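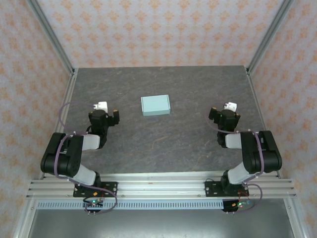
Photo: Urby workshop, bench 2

Subject: Re: [bench-automation] Budget for a second two-arm bench
Date: November 6, 2019

Dear list,

Thank you for the answers to my first message. I put the part I reply to between the marks, as the rules of this list ask.

> Before you ask for money for a second bench, please write down
> what the first one really cost, with the small things too. We
> bought from Jilia and the arms were the easy part of the bill.
> Cables, rail, mounting plates and spare fingers came later, in
> many small orders, and our finance office was not happy. Also,
> do you need two arms on the new bench? For cartons of this size
> we found one arm from Fodor enough.

I did this homework last week. Our small orders for the first bench came to 84 in total, and I signed each of them separately. So I agree with you fully. For the new bench I want to ask for one sum of 4,000 euros for everything which is not an arm, and to order in two parts only.

About the number of arms. Our work is with closed cartons, like the light blue one on the bench in the photo. It lies with the long side from left to right, and the arms stand on either side of it on one common rail. We want to take the carton from both ends and turn it without pressing the lid. With one arm we must hold it from the top, and for our lids I do not like this. If your cartons are stronger than ours, I understand that one arm is enough for you.

What I would plan differently this time:

The cables. The purple ones go from the gripper in a wide loop over the table and then down along the arm. I would like a shorter way for them, with clips, and I have put the clips in the budget. Does somebody have a good experience with clips that can be opened again?

The rail. We will take the same slotted aluminium profile, so that the mounting plates can be moved between the two benches. Skonier gives a delivery time of 11 weeks for the length we need. If we want to start in July, this is no problem, but the order for the rail must go before the order for the arms.

The boards under the rail. They hang below the bases and the connectors are open from below. I would pay for a cover. My colleagues say it is money for nothing, and I would be glad to hear other opinions.

Spare fingers. One set for Skonier grippers is 192 euros in the offer I have. I ask for two sets. Is this too careful? I do not know how long they last when the work is only with cartons.

I still have one question for the person who bought from Jilia. Did you pay for the training day, and was it in the same invoice as the arms? In our house training is paid from another budget, and if it stands on one invoice I will have to explain it twice.

I must give in the plan at the end of this month, so answers before that are the most useful for me.

With kind regards,
the bench group at Urby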